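Liltura (footwear)

Liltura is a line of flat leather slides sold by the shoe firm Clisov. The design is credited to Naledi Msimang, who joined the firm as a pattern cutter. The line is sold mainly as summer wear and is noted among fashion bloggers for its wide single strap and square toe.

Design

The upper is a single band of calf leather, folded at both edges and stitched under the footbed. The sole is stacked leather with a thin rubber layer at the heel. Early pairs had no padding. A foam insert was added after buyers complained of sore arches, and the strap was moved forward by a few millimeters at the same time. A finished pair in the middle size weighs 322 grams.

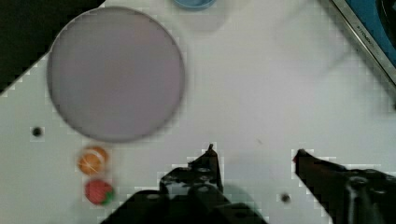

Colors and sizing

The first release came in tan, black and off-white. Teal and rust were added the next June, and rust was later dropped. Slides are sold in whole sizes only, and the firm advises buyers between sizes to take the smaller one. The leather stretches across the strap with wear.

Production

Uppers are cut and sewn at the Dalsgaard workshop, which employs 90 people. Production manager Siyabonga Sithole put output at over 683 pairs a week during the spring season. Soles are bought in from an outside supplier.

Related models

The Bumo, a low-heeled version with a buckle, uses the same footbed. It was drawn by Brayden Gosselin and sold in a single run of 208 pairs. A closed-toe model was shown to store buyers but did not go on sale.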